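4. Setting up your price alerts

I keep mine simple – one alert for crude, one for the currency it's billed in.

1. Open Trenen and pick Alerts, then New.
2. Choose the contract. I use the February one for the Jikville terminal.
3. Set the trigger to 3 per cent and the look-back to 28 days.
4. Under Settlement, choose the currency on your invoice, then press Save.

Note: quotes refresh every 7 minutes, so don't panic if a new alert sits there blank at first.

Caution: changing the settlement currency later wipes your saved triggers. I lost 13 that way!

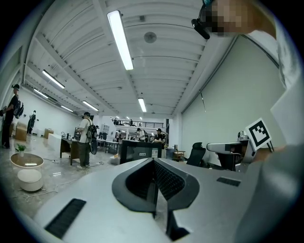 Jot your triggers down before you touch that menu.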